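Why the arm kept dropping hard drives

Posted 19/02/2019 by Refugio Meléndez

I have been putting off writing this up because the answer is a bit embarrassing, but two people have asked me what went on with the cell in August and I would sooner send them a link.

For anyone new, I look after the disassembly cell at Praren, at the Pestambridge site. We take old office desktops and get the parts out that are worth having: drives, memory, processors, power supplies. Most of that is still done by people with screwdrivers. The cell does the drives. A person takes the side panel off and lays the tower down, and the arm does the rest. It releases the caddy, pulls the drive clear of the bay and stands it in a printed fixture so the label can be read.

It had run well since spring. Then one Monday it dropped a drive on the way to the fixture. It fell into the open case and landed on the memory. I put that down to a greasy caddy and carried on. By the end of the week it had dropped 4, and the last one bounced off the table and hit the floor close to Salinas, who was sweeping at the time. He was wearing his boots and it missed him anyway, but a hard drive weighs 700 grams in its caddy and I stopped the cell there and then.

The log was no help at first. Every drop had come up as a successful pick. The gripper closed, the controller saw the force it expected, and off the arm went. As far as the software was concerned it was still holding the drive when it opened its fingers over an empty slot.

What I checked first was what everyone checks first. I changed the finger pads. I cleaned the fixture. I looked at the air line before remembering that this gripper is electric, and I will ask Lidberg not to bring that up again. I ran the same pick by hand from the pendant, slowly, and it held every time. I ran it at full speed with a scrap drive and it held then too.

So I put a complete tower on the table and went through the cycle one move at a time, stopping after each, and got down level with the table to look at the caddy tabs as the fingers came in.
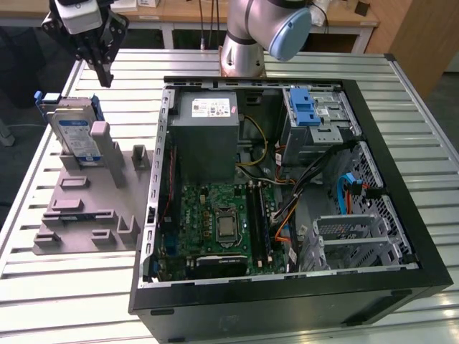 What was wrong

There were two faults, and either of them on its own would probably have gone unnoticed for months.

The first was the fixture. I had reprinted the plate in July after one of the posts cracked, and I printed it from the wrong file. The older version has the drive slot 2 mm further over. The arm doesn't care about that when it is placing, as there is enough slack for the drive to go in. But we also use the fixture to teach the grip. Every morning the cell picks a reference drive out of the slot and takes its finger position from that. With the slot over to one side, the fingers were learning to close off centre, mostly on the blue plastic tabs of the caddy and hardly at all on the body of it.

The second was the force check. I had lowered the threshold to 44 per cent of the original setting when we had a run of thin caddies that kept tripping it. I meant to put it back. Squeezing a plastic tab gave just enough force to pass. The tab would then flex partway through the swing and the drive would go.

My slow test from the pendant held because nothing was swinging. The full speed one held because the scrap drive had no caddy on it, so there were no tabs to grip.

What I changed

The fixture has been reprinted from the right file, and the version number is now raised on the plate itself so it can be read without looking anything up. I put the threshold back where it was. Thin caddies go in a separate crate and get done by hand.

The arm also stops and checks its finger width a second time just after it lifts clear of the case. That adds a moment to each cycle and there were some grumbles, but a slip now shows up over the tower, before the long move across.

Lidberg asked for a floor guard too – a low clear panel along the open side of the table. I thought it was too much for something the size of a paperback. I was wrong about that and it went on the following week. Sweeping waits until the cell is locked off.

We haven't had a drop since. The memory that got hit was tested and one module had failed, so that went in the scrap. I still have the old fixture plate if anyone wants to measure it.

Recent posts
Labels that won't scan
Moving the cell to the other bay
Screws, and where they go
Caddy types we see most often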